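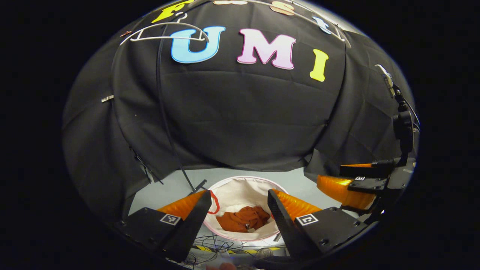
Geeta Semwal wrote in to ask why I still let applicants attach a resume if the form makes them type the whole thing out again anyway. She had just applied for 11 jobs through portals like ours and had retyped her work history every time.

Fair question. I run hiring for a small company, and until this spring our application form had a resume upload on page one and then four pages of boxes asking for the same information. We set it up that way in Nulard, our applicant tracking system, years ago. The search only worked on the typed fields, so we made them all required.

After her note I went and pulled the numbers. Over the past year 1122 people opened the form and 536 finished it. I had never looked at the first number before. The dashboard opens on completed applications and I never clicked past it.

So I cut it down. The form is now one page: name, email, resume, and one question about when you could start. Nulard can read most resumes well enough to fill in job titles and dates by itself. It has trouble with two-column layouts — it mixes the left side into the right — and I fix those by hand when the person makes it to a phone call.

I did look at switching. Lellia has a nicer candidate page, but it charges per open job and we leave a few warehouse postings up all year. Daneshvar wanted a two-year contract. We stayed put.

One thing I haven't sorted out is the references section. Our operations manager wants three names up front. I would like to ask for them only after the second interview, and for now they are optional, so most people leave them blank.

The new form went live on 1 June 2026. I'll look at the figures again once 100 people have opened it. If you apply and something breaks, email me directly and attach the resume there. I'll enter it myself.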